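Week 9 handout: notes on the Losteck open day

Read these before the discussion section. The open day was Sunday, April 6, 2025, and Evdokia Kalogeropoulos ran the two-arm demonstration. If you missed it, the notes and the lab sheet cover what you need.

The station has two arms, one on each side, and both carry the same kind of two-finger gripper. The task was a household one: open a microwave, put a cup in, close the door. The start position has both grippers open and well back from the oven.
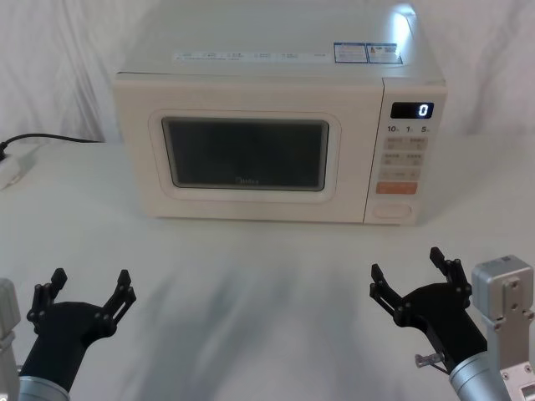

Photo: Deolinda Bastos / Losteck

Note the white cloth on the table and behind it. Kalogeropoulos said plain surroundings make early training easier, but that a policy trained only this way may do badly in a real kitchen. Her group has 467 recorded runs so far and wants 800 by May.

Terms to know: parallel linkage, end effector, teleoperation, reset.

For section, write one page on the door step. Which arm should press the release, and what should the other arm do meanwhile? Bring a sketch - rough is fine.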